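The Karnoron hand-held kit: notes for the Darnwood talk

Opening (title slide up, wait for the back rows)

Thank the hosts. Say at the start that we paid for our kit ourselves and Karnoron has not seen these notes. Talk is 40 minutes including questions. Ask how many in the room have bought robot training data before, and how many have tried to record their own. If most hands go up for the second, skip the background slide.

Slide 2. What you get for the money

The kit costs 1690 pounds. For that you get one hand-held gripper, a camera with a wide lens, a mount, a charger, a spare set of finger pads and a hard case. You also get a year of the upload service. After the year you pay for the service separately, and the price of that was not on the website when I last looked in January.

You do not get an arm. I say this because two people at the last talk thought you did. You hold the gripper yourself, do the task with it, and the camera records what the fingers are doing. The recordings then go towards training an arm with the same fingers on the end.

Slide 3. Why we wanted one

We work on tidying. Tables after lunch, shared desks, the sort of surface where wrappers and cups get left. Our old way was to steer the arm from a second controller, and it was slow. A good afternoon of that gave us very little. With the gripper in the hand a new person can be recording before the kettle has boiled, and they don't need the arm to be free.

Say something about setup here. Charge everything the night before. The first charge is long.

Slide 4. The task we used for the review

Rubbish off a table and into a bag. It is a dull task and that suited us, as we could repeat it with different people and different clutter. We had 5 people recording, all right-handed, which I would change if we did it again. They were told to work at their own pace and to use only the gripper for picking up.

Soft packaging is the interesting part. A cup has one or two sensible places to hold it. A creased wrapper has dozens, and most of them work if the pads meet squarely. Point at the pads on the slide – the blue parts do the gripping, and the links behind them keep the two sides moving together. 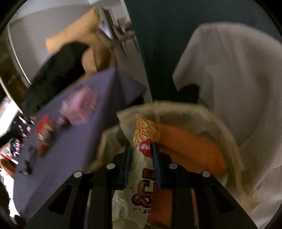 One complaint from the audience at Phelan was that reviews like mine always use light things, and that a kit ought to be judged on a full tin or a wet sponge before anyone spends money on it. Fair point, and I should answer it early. We did try full tins. The fingers hold them, but your wrist gets tired and the recordings get shaky towards the end of a session. We did not try anything wet. Karnoron's leaflet says to keep liquids away from the mount, and I wasn't ready to test that on a kit we still needed.

Slide 5. The numbers

We made 1114 recordings. The service accepted 907 of them. The rest were turned down by its own checks, and the reasons it gave were:

Camera moved too quickly
Fingers out of view for too long
Start or end of the recording missing
No reason given

The last group was small but annoying. I wrote to support twice about it. The first reply sent me to the help page, the second was useful and told us that a full memory card can cause it. Put that in your own checklist.

Don't read the list out. Leave it up and talk about speed.

Slide 6. Speed and blur

This is the slide people ask for afterwards, so slow down. The wide lens sees a lot of the room, and that is handy for working out where the gripper is. The cost is that any quick turn of the wrist smears the lot. The gripper stays fairly sharp because it moves with the camera. The table and everything on it does not. People tend to move fast between picks, when they are thinking about the next object, and careful when they are closing the fingers.
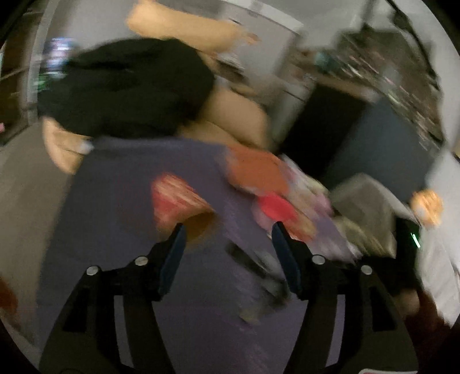
The advice we settled on was to move between objects at the speed you would carry a full mug of tea. After we started saying that to people at the beginning of a session, far fewer recordings came back marked as too quick. Brighter light helped as well. We moved one lamp and it made more difference than any of the camera settings.

There is a menu option called steady mode. It crops the picture and we turned it off.

Slide 7. Compared with the Trallell

Some of you will have the Trallell tool on your list. We borrowed one, so treat this as a first impression. It is lighter and the trigger is nicer. The fingers are shorter, and for reaching down into a bag or a deep basket I preferred the Karnoron. Trallell lets you keep all the files on your own machine with no upload, and for some workplaces that settles it. With the Karnoron you can save locally too, but you lose the automatic checks and have to look through everything yourself.

If someone asks about price, say to get a quote. The one we had was for a bundle and isn't a fair match.

Slide 8. Things that went wrong

A pad came loose in the second week. The spare went on with a small screwdriver and took a few minutes. One of the cables is too short for tall people if they wear the battery on a belt. The case doesn't close properly with the mount attached – take it off first.

Also privacy. The lens picks up anyone standing on the far side of the table. Tell people before you start, get their agreement in writing, and think about where the recordings are kept. The service can blur faces, but you have to switch it on for each batch. I forgot once and had to delete the batch and start again.

Slide 9. Would I buy it again

Yes, for light tabletop work, with someone on hand to check the recordings each evening. For heavy items, I would wait for the larger version Karnoron says it is working on. For a single short project I would ask about hiring first. They do hire them out, though you have to ring up to find out.

Questions

Likely ones: battery life (a morning, not a whole day), left-handed use (the trigger can be swapped over, we haven't tried it), whether the recordings work with other arms (only if the fingers match).

Kit is on the side table for people to try. Ask them to hand it back with the fingers open, and keep the spare pads in my bag.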